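Vittoria Morelli has been sorting other people's building bricks for so long that she can tell a good one by the sound it makes when it's put down. She runs the toy library at Masness, which lends out play sets to families and nurseries from there all the way over to Geltley, and when I went to see her on a Wednesday she had the kettle on before I'd got my coat off.

"People think it's all about having lots of toys," she told me, "but really, what a child wants to do with bricks half the time is put them in something and tip them out again. My own two did it for hours. You could buy them a castle and they'd want the washing-up bowl!"

She is a great believer in the big, chunky sort of brick, the kind made for toddlers' hands. She likes them plain and bright, and she likes to turn them over and look inside, where the ribs are, as that's where crumbs and fluff like to settle. 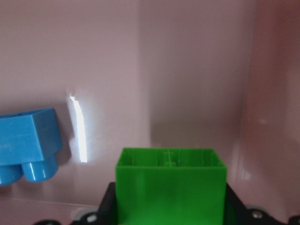 "I always say look at the rim first," Vittoria went on. "If the edge is clean and straight, the brick will sit nicely on its neighbour. If it's been chewed, well, it goes in the chewed box, and the dog next door is a very happy dog." She keeps 60 bricks to a set, and a family may borrow 2 sets at a time for 10 days, though she admits she has never once chased anybody for being late. By her own ledger, which is a lovely old thing with a cloth spine, there were 2,525 loans last year.

We talked for a good while about colours. Vittoria's view is that small children can manage with very few, and that red, blue, green and yellow will see you through almost any rainy afternoon. She learned a lot of this from a scheme called Sala, where she helped out before she came to Masness, and where the tables were marked up into squares so that little ones had somewhere definite to put each piece.

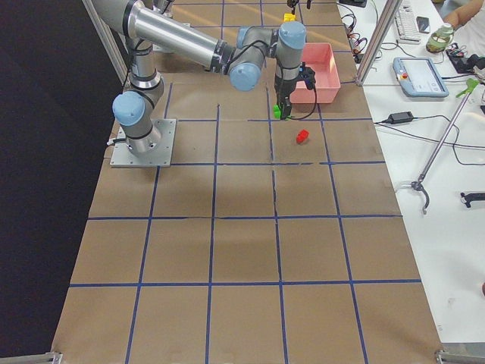
"Brown paper is a marvellous thing," she said. "Cover a table with it and put some tape down, and you've got streets, or fields, or a car park – whatever they fancy that day. One little boy told me every square was a different person's garden, and I wasn't to step my brick in his." She laughed at that for some time, and poured us both another cup.

For tidying up she swears by a shallow tub with an open top, low enough for a child to reach into without tipping the whole lot over. Neler, the nursery up the hill, has since asked her for a dozen, and she is hoping to have them ready by March.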